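Plivness has put out a new version of Drosel, its grasp planning software, and those of us who've followed it since the early days are pretty pleased!
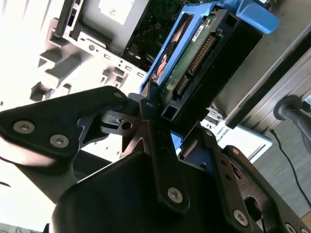
## What's new in Drosel

The planner now weighs 85 possible grasps before the arm moves – up from 55 – and it copes better with awkward jobs like hard drives in plastic caddies. The team at Munro, who kindly tried it early, ran 283 test plans and sent back a lovely long list of notes.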